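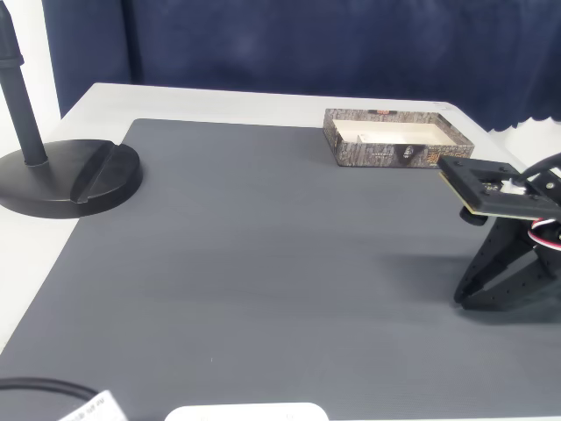 Gripper over the ribbed rubber mat, open tray at the back.

Lerketti Bench Cell - budget planning

The cell is quoted as four lines: arm, gripper, stand and work surface. The table is not included. Allow 77 cm of clear depth.

Mat: dark gray rubber, fine ribbing. Order one spare per station.
Gripper: two fingers, perforated, black. Finger sets are sold in pairs.
Stand: round weighted base, black pole.
Lead time: 12 working days - longer in July.
Spares allowance: 55 per month per cell.
Installation: 700, one visit, cabling included.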